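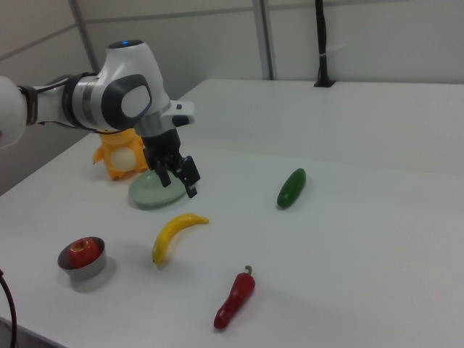 Pale green oval plate on a white tabletop.

Looking after everyday plates and serving dishes

Most crockery that ends up in the bin was not dropped. It was stacked badly, heated too fast, or scrubbed with the wrong thing until the glaze gave up. The notes below cover washing, marks, storage and small repairs, for ordinary stoneware, earthenware and porcelain. Antique or hand-gilded pieces need more care than this and should be kept out of the dishwasher altogether.

Washing by hand

Scrape plates into the food bin first, then rinse off anything with egg or starch on it in cold water. Hot water sets both. After that, wash in water as warm as your hands can stand, with a small squirt of washing-up liquid. Glasses first, then cutlery, then plates, and roasting tins last.

If you have a stone or ceramic sink, put a folded tea towel in the bottom. A plastic bowl does the same job but takes up room, and oval dishes rarely lie flat in one.

Don't leave earthenware to soak overnight. The unglazed ring on the foot takes up water, and a plate that has done this too often will get hot in the microwave while the food stays cold. If yours has started doing that, stand it on edge somewhere airy for a few days before using it again.

In the dishwasher

Leave a gap between plates. They knock together during the wash, and that is where most rim chips come from. Large ovals go at the sides of the bottom rack, well clear of the spray arm. Give the arm a spin with your finger before you shut the door.

White film on dark or coloured plates is usually limescale. Wipe one plate with a cloth dipped in white vinegar. If the film goes, top up the salt and rinse aid. If it stays, the glaze itself has been etched and nothing will bring it back — a cooler programme will stop it getting worse.

Grey marks

Grey or black lines that look like scratches are mostly metal left behind by knives and forks. They show up worst on white and pastel glazes, and on matt ones. Make a paste of bicarbonate of soda and a little water, rub it on with a damp cloth in small circles, leave it for ten minutes and rinse. Stubborn lines may need a cream cleaner. Try it on the underside first, and don't use it on painted patterns or gold edges.

Tea and coffee stains come off with the same paste. For a crazed glaze where the stain has gone down into the cracks, it may lighten a bit but it won't vanish.

Stacking and storing

Like with like. Round plates in one pile, ovals in another, bowls no more than six high. A heavy oval balanced on a pile of smaller rounds puts all its weight on a narrow ring, and the bottom plate is the one that goes.

Put a sheet of kitchen paper or a circle of felt between plates you don't use every week. Old felt from a craft box is fine. Big serving dishes do better upright in a rack, and a cheap wire letter rack will hold three or four.

Check what the shelf will bear before loading it. Chipboard shelves over 1000 mm wide sag under crockery unless there is a support in the middle. If you can see a dip, move the heavy things to the ends.

Warming plates

Twenty minutes in a low oven is enough. Put them in while the oven is cold and let them come up with it. A plate straight from a cold cupboard in November should not go onto a hot shelf, and a hot plate should not go onto a wet worktop.

Chips and cracks

A small chip on the rim can be smoothed with fine wet-and-dry paper so it won't catch a lip or a cloth. Keep the paper wet and wear a mask. The bare patch will stain, so use that plate for toast or put it under a plant pot.

Tap a suspect plate gently with a knuckle. A sound one rings and a cracked one gives a dull clack. Don't put hot food on a cracked plate. Glued plates are for display only, as most household glues are not meant for contact with food.

Reader's tip

Korkor Amissah writes that she keeps a spare washing-up brush with the bristles cut down to 25 mm for the foot rings of plates, where grease collects and then rubs off on the plate underneath. Kitchen scissors will cut them.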